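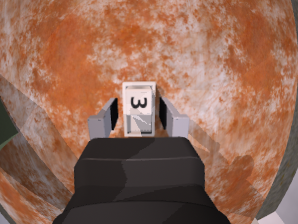
Hanan Salameh thinks the boiler is short-cycling because the flow temperature is too high, and said as much on the phone before I had finished reading her the figures. Her view is that 69 degrees is far too hot for radiators this size and that I should drop it to 50 and leave it alone for a week.

4 December 2023. Gas meter read at 7.10, before the heating came on. Used 178 kWh since the last entry. Loft hatch draughty again; the foam strip has gone flat along the hinge side.

Turned the flow down to 50 after breakfast. The Tunell valve in the back bedroom was stuck shut, so I took the head off and worked the pin with pliers until it sprang back. The one in the hall is a Sison and has never given trouble. Bled the landing radiator – a long hiss, then water. Pressure fell a little and I topped it up through the filling loop.

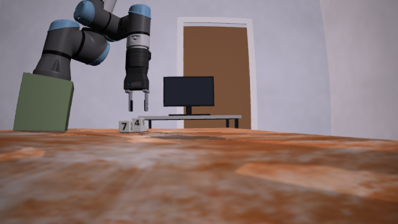
Two number cubes on the tabletop.

By four the sitting room had reached its set point, later than usual. The burner ran in longer spells with fewer stops. The return pipe is cooler to the touch, but I want a proper reading and the clip thermometer has a dead battery.

Stasari still have not sent the service sheet from October. Rang them twice, no answer the second time. The quote for a new pump was 955 pounds, which I am not paying until I have seen a week of readings.

Frost forecast overnight. Timer left as it was.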